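Moving the alarm out of the phone

For most of last winter I woke up at 86 minutes past whenever I had meant to. The cause was simple enough. My alarm lived on my phone, the phone lived next to the pillow, and the snooze button is the largest target on the screen. In December I bought a used Helmy bedside clock and started keeping notes.

The Helmy is a plain mains-powered unit with a backup cell, a red segment display and one alarm. Setting it takes 3 button presses if you remember the order, and more if you don't. Drift is the first thing I checked. Over the month mine gained four seconds against a network time source, well under what matters for getting out of bed. Tien-fu Chou, who repairs older Skendavier radios and knows these timing circuits, told me that cheap clocks of this kind count cycles from the wall outlet, so the long-term error depends mostly on the power company. On the backup cell they fall back to a small internal oscillator and get noticeably worse.

Brightness is the second problem. The Helmy has two levels, and the lower one is still enough to read the edge of the nightstand by. I taped a piece of gray filter gel over the display, then a second piece. With both layers the digits are legible from the pillow and the ceiling stays dark.

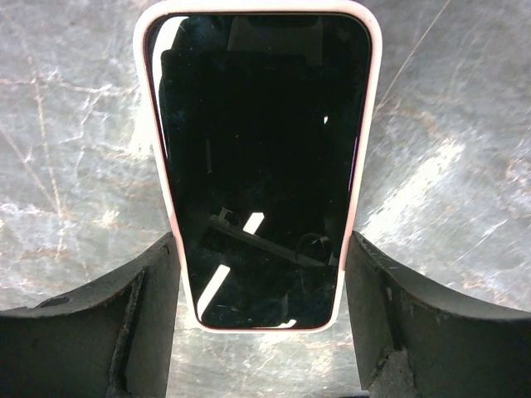 Sleep timing is harder to measure than clock drift. I logged lights-out and first feet on the floor in a paper notebook, at whatever precision I could manage at 6 a.m. The two columns tell me when I went to bed and when I got up, with nothing reliable in between. Wrist trackers claim to fill that gap, but I have not found one whose numbers I trust. The main change in the evening column came from the phone. With the screen off it is a sheet of black glass in a white case, good for faint reflections and little else, and in that state it can spend the night on the kitchen counter without my missing it.

Roswitha Strebel commented on the last post that a clock across the room works better than one within reach. I tried it. The Helmy's cord is too short for the far wall, so I ran a Stakus extension along the baseboard - flat cable, no trip hazard. It does force me to stand up. It also means the snooze bar is out of range, and I have stopped using it.

Remaining items: replace the backup cell, find a less shiny tape for the filter gel, and repeat the drift test with the clock unplugged overnight.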